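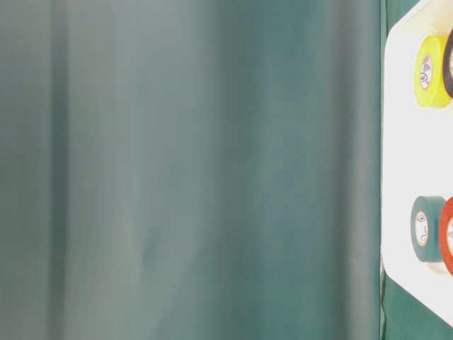 Notebook, hoax desk. May 2025

Picked up the Rarwood claim again. It came in through the tip form for the third time this spring, so it has outlived two phones of mine and one version of the tip form.

The text as received (copy no. 116 in the folder, typos kept):

"PLEASE READ!! A nurse at the Rarwood hospital says if you hear a baby crying outside your door at night DO NOT open it. It is a recording. My cousin's neighbor opened and has not been found. Police know but do not want a panic. Send to every woman you love."

Anyone who has done this job for more than a week will recognize the crying baby. She has been left on doorsteps for decades and hasn't aged a day. What interests me is the nurse. Earlier copies have no nurse. They have a policeman, or a "friend who works with the police," and in one lovely copy a dentist. No idea what a dentist was doing with it.

Sorting so far

The folder had 683 copies when I started, counting the duplicates. I took out everything that was word for word the same and sorted the rest by who the warning is supposed to come from. That took the whole morning, partly because I sorted by date first, and the dates turn out to be dates of forwarding and no good to anyone. Note to self, again: the date on a forward tells you when someone's aunt was awake.

Families I think I can see:

Family A. Policeman, baby, no town. Short, and calm for this kind of thing. Only two exclamation marks in most copies.

Family B. Policeman, baby, Rarwood. Picks up the line about the cousin's neighbor.

Family C. Nurse, baby, Rarwood, "do not want a panic." This is the one going around now.

Family D. No baby. Running water instead: you hear your outside tap turned on and go out to shut it off. I had this down as a separate rumor, but the closing lines match B nearly word for word, including the misspelling of "neighbor" as "nieghbor." A shared mistake is worth more than a shared story. Moved it in.

There are 19 copies that fit nowhere. I've put them in a subfolder called Misc and we all know what happens to things in Misc.

The Đào version

One copy isn't in English. It came to us from a reader of the Đào newsletter, with a translation attached, and the translation has a nurse and a hospital but no Rarwood. I got briefly excited, as it would be nice and tidy if C had come in from outside and picked up a town on the way. Then I looked at the forwarding header and it's from after the English C copies start. So it could just as well be C with the town dropped, and a reader far away would have every reason to drop it. Can't tell. Leaving it with a question mark. If anybody on the desk reads the language better than a borrowed translation, please look at whether "nurse" is really the word. It might only be "hospital worker."

What we can say about the actual claim

Rarwood has no hospital. It has a clinic that shuts at five in the afternoon and, going by its own web page, also shuts for lunch. I called. The person who answered had received the message herself, twice, and had sent it on once, "in case." I asked if anyone there had given out a warning like that and she said no, and then asked me if it was true. I said I was working on it. She told me to be careful.

The police line for the district gave me the standard answer: no report of such an incident, no warning issued. Wrote down the time of the call on the sheet. I know that this answer is exactly what the message says they would say. There's a reason that sentence is in there and it does good work. Any write-up has to deal with it early, or the comments will deal with it for us.

No missing person notice matches. But the message gives no name, no age, no street and no month, so "matches" is generous. You can't fail to find someone that vague. I'd rather word it as: the message names no one who could be looked for.

Rating

Leaning False for the Rarwood version. For the general one (has anyone, anywhere, ever used a recording of a baby) I would go with Unproven and leave it there. Last time we stretched one rating over both and got 15 angry emails, a few of them correct.

Draft headline: "No, a Rarwood nurse did not warn about a crying baby." Don't love it. It sounds like the nurse exists and merely kept quiet.

Tool stuff

Used Tamo for the side by side comparison. It's fine up to a point, the point being emoji. It treats a row of six praying hands as a different text from a row of five, so the first pass told me almost every copy was unique. Stripped them out and ran it over. Keep the unstripped set, though, as I have half a theory that the number of praying hands goes up with each forward and I would like to be able to waste an afternoon on it some day.

Rorero still won't export the notes column. Copied by hand. Again.

To do

- Ask the reader who sent in the dentist copy where she got it. She may not remember. It was last September.
- Check the old binder for tap-water versions before B.
- Rename Misc.
- Call the clinic back and tell her it's not true. I said I would.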